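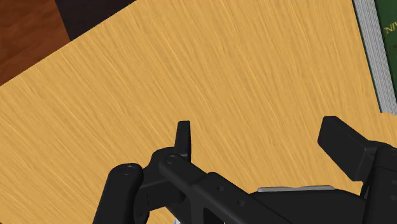
Sobia Dhanial
Simulation and grasping, Rerkunley bench notes
Entry of Apr 13, 2025

Subject: fingers close with no command after reset, in sim. Cause found at last, fix is in but only half of it.

Brenda asked me to write this one properly, as the last entry about the gripper was three lines and she could not follow it when I was away. So I will try to put everything in order, including the wrong roads.

Background for who did not follow. We use the tabletop world with the book for the Vendside shelf task. The arm goes above the table, looks from the wrist camera, comes to the book from the side of the pages and grips it. The scripted policy is the old one, nothing learned. In February we changed the gripper model from the simple two-box version to the full linkage version, the one with all the pivots. It looks much nicer in the wrist view and this was the reason to change, because the perception people wanted the black fingers and the bar of the linkage in the picture as they will be on the real one.

What goes wrong. In some episodes, right after reset, the fingers start to close before any command is sent. The arm itself stays at home pose. Then the script says "open", the gripper is reporting open already, so the script skips the step and goes down to the book with the fingers half closed. It hits the spine or the top corner of the cover, and the book goes off the table or is pushed into it. In two episodes the contact solver gave up completely and the book left the world at high speed. In simulation this is only funny. On the bench it would be somebody's hand or a broken finger pad, and the same script is planned for the bench, so I treat it as a safety matter and I opened it as such in the tracker (number 705).

How often. I ran the overnight batch with logging of the finger joints at every step: 1,908 episodes, 17 with the early closing. It is less than one in a hundred, which explains why we passed the acceptance in February without seeing it. Brenda's opinion is that we did see it and called it "bad grasp". I looked in the old logs and I am afraid she is right, there are failures there with the same signature and my initials beside them.

What I tried first, and was wrong:

Gravity on the linkage. I thought the fingers were falling because the joint had no holding force at start. I switched off gravity for the gripper bodies only. No change in the rate.

Time step. I made it half. The batch was slower and the closing still came. The books flew less far, so I left the smaller step for the moment, but it is not a fix.

Book position. For one afternoon I believed it happened only when the book spawned far to the right of the wrist view, with the cover partly out of the picture. This was a coincidence of the few episodes I opened by hand. When I plotted all of them the positions are spread everywhere. I mention it because I had told it to Brenda in the corridor as a fact, and she repeated it in the meeting. Sorry for this.

The cause. The full model has one driven joint, and the others follow it through constraints. At reset we write the joint positions directly, all at once, from a saved state. The saved state was made with the old tool by Pilkington, which rounds the angles. The driven joint was correct but the follower on one side was a little bit off, so the loop of the linkage did not close exactly. The solver then pulls it closed in the first steps. Mostly it moves the follower, which is what we want. But when the random friction for the driven joint comes out near the bottom of its range, it is easier to move the driven joint, and once it starts moving the position target is not there to hold it – we send the first target only with the first command. So it drifts closed, slowly, and stays there.

The second half of the problem is that "gripper is open" was never measured. The flag is set to true by reset and changed only by our own commands. The script was asking itself what it had last said, and believing the answer. This I find worse than the rounding. The rounding is a bug in one file, but the flag is copied in the bench code too. I checked this morning and it is the same function, line for line, with my comment in it.

What is changed now:
– Saved state made again at full precision, and after reset we let the loop settle with the driven joint locked, then unlock.
– Target for the driven joint is written at reset and not at first command.
– Reset now fails loudly if the two fingers are not inside tolerance of open. I prefer a stopped batch to a polite one.

What is not changed: the flag. In sim I can read the true joint position, so it is easy there, but on the bench the gripper gives back only its motor encoder, and I am not sure what it says if a finger is blocked. Brenda wants also a current limit before anybody puts a hand near it to place the book. I agree. Until this is done, the shelf script is not to be run on the bench arm, not even at slow speed and not even "only to look". I have written it also on the board at Idthorpe, where they pull from our branch.

I repeated the overnight batch with the same seeds. No early closing. There were still some missed grasps, but I opened them and they are ordinary ones, where the finger comes down on the edge of the pages and the block of paper slides. These are for another entry. I also ran with the friction forced to the lowest value in every episode, which I think is the harder test, and the fingers stayed open in all of them until the command.

Brenda read the draft and has added one question, I copy it as she wrote it: "If the arm is stopped by the e-stop in the middle of a grasp and then restarted, does it pass through reset, or does the flag keep the old value?" I do not know. In sim there is no e-stop. I believe it keeps the old value, because the process does not die, only the drives lose power. If so we have the same fault by another door.

To do, me: read the restart path and write the answer under this entry. Replace the flag in sim by the measured value and see what else was leaning on it.

To do, Brenda: ask the gripper supplier about the encoder when the finger is blocked, and find the current limit setting.

Old saved state is kept in the archive folder with "do not use" in the name.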